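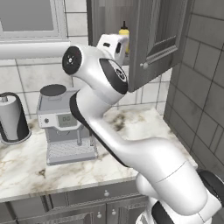

Slide 1: Where the kitchen came from

Speaker notes, spring project talk
May
By Myrto Gkikas

Home | Projects | Talks | Members | Contact

Say hello and give the course name. Mention that Sointu Kinnunen did the scene building and is in the second row for questions. I did the control code and most of the logging.

The kitchen is a simulated one. We started from the scene that came with the course kit and changed the wall cabinet, the door and the bottle. The first version had the door hinged so that it opened across the arm's path, and we lost two weeks on that before we swapped the side.

The bottle is the yellow squeeze bottle in the open cabinet. Point at it, people in the back will not find it on their own. The task is to take it from the cabinet and set it on the counter.

Slide 2: The task rules

Read the rules from the Womus sheet. One arm, one gripper, no moving the base. Time limit is 100 seconds. The door starts open. The run counts only if the bottle is standing at the end.

Someone will ask why the door starts open. Opening it was a separate task in the fall and the Jaber team has a poster on it.

Slide 3: What we tried first

We planned straight lines from the start pose to the bottle. This went badly. The hand was fine but the long links behind it hit things, mostly the espresso machine. The planner was only checking the gripper for contact. Show the short clip here and stop it before the second hit.

Fix: check every link. It made planning slower. Sointu cut the collision shapes down to simple capsules and got most of the time back.

Slide 4: Getting in beside the bottle

The gripper goes in next to the bottle and then closes. Coming from the front knocked it over too often, and it would roll to the back panel where we could not reach it. Coming from the side needs a bent wrist, and the arm has only a few poses that allow it at that height. We keep a list of 12 good ones and try them in order.

Do not go through the list. The handout has it.

Slide 5: Results

1374 runs over the term, counting the bad weeks. Explain that the early ones are in the plot on purpose. The drop in the middle is when we changed the friction on the bottle and forgot to retune the grip force.

Final test was 21 runs in front of the instructor. Two failed, both on the way down to the counter. We think the release was too high but we did not get to check.

Slide 6: What is left

Closing the door afterward. Other bottles. Moving to the real arm in the Eltberg lab, if we get a slot.

Thank the Silard club for the computer time. Leave the repo link up during questions.

4 comments | 9 shares
Previous talk | Next talk | Back to top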